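Posted in: Days Out / Tech & Gadgets

Robots doing the shopping: my Monday at the Verex open day

I got one of the last tickets for the Verex open day in Prendovmont, and I've been boring everyone at work with it ever since! They let 400 of us through the doors over the day, in small groups, and my slot was the 2 o'clock one. I took far too many photos (241, if my phone is to be believed), so these are just my favourites from the grocery demo.

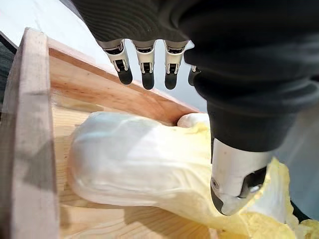 I'd queued for a coffee first and nearly missed the start, so I ended up squashed at the back behind a very tall man. Luckily they had a screen up. I think I expected pincers, like the grabber machines at the seaside, and instead you get proper fingers and a thumb with black rubbery tips. Seeing that thumb up against the frilly end of a napa cabbage made me oddly nervous for the cabbage. 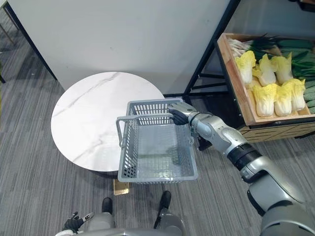

1 min read

My favourite of the lot, this one – the basket held up in the air, and a crate of cabbages, cucumbers and green onions over on the shelves. It made me think of Saturday mornings with my mum in the old Paterson market, when carrying the basket was my job.
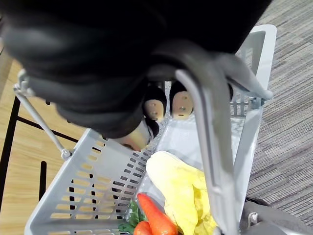
We had five minutes for questions at the end and I used one of them to ask when I could have one at home. Not soon, was the answer, which got a laugh. After that it was over to the Clevamar stand next door for the warehouse talk – a bit dry, but the biscuits were excellent. They're running it again in May and I've already put my name down.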